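Kondance Help Center
Home | Install | Planner | Perception | FAQ | Contact
Last updated: July

Frequently Asked Questions: Two-Arm Table Tasks

Does the planner treat the arms as one system?
Yes. Kondance searches for paths for both arms together, so an arm holding a dish and an arm with an open gripper are checked against each other at every step. 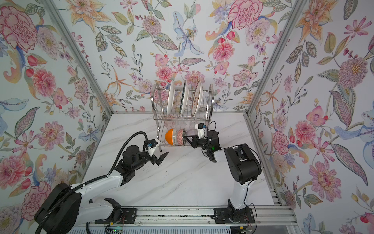

Getsemaní Villaseñor asked whether one arm can be paused while the other finishes. It can. Set the hold flag for that arm, and the planner will route the other around it.

Must the rack be modeled before a run?
Yes. Load the rack file first. Dishes are then added by the perception module, and the operator should confirm each label. 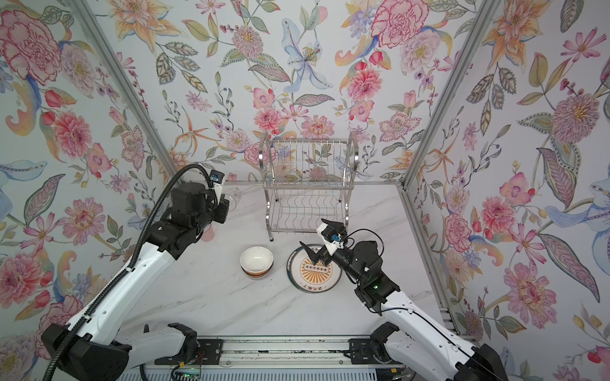 Bowl and plate on the tabletop, with the rack empty.

Why are clear glasses sometimes missed?
Depth readings through glass are unreliable. The Skirside filter compares 20 wrist views before it reports a position. Our test log holds 1,101 grasp attempts, of which 673 involved glassware. 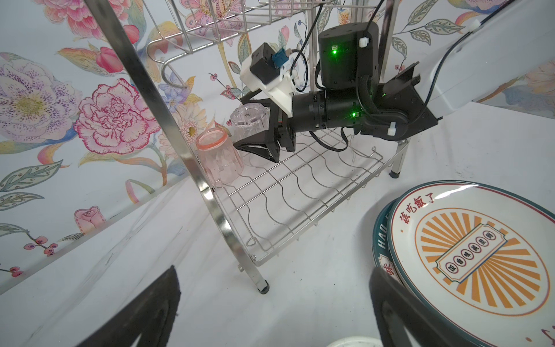 Wrist view of two glasses on the lower shelf.

Who reviews bug reports?
Araceli Becerra reviews perception reports. Planner reports go to Rutilio Varela.

Related items
Kellcombe calibration guide
Skirside filter settings
Release notes, version 2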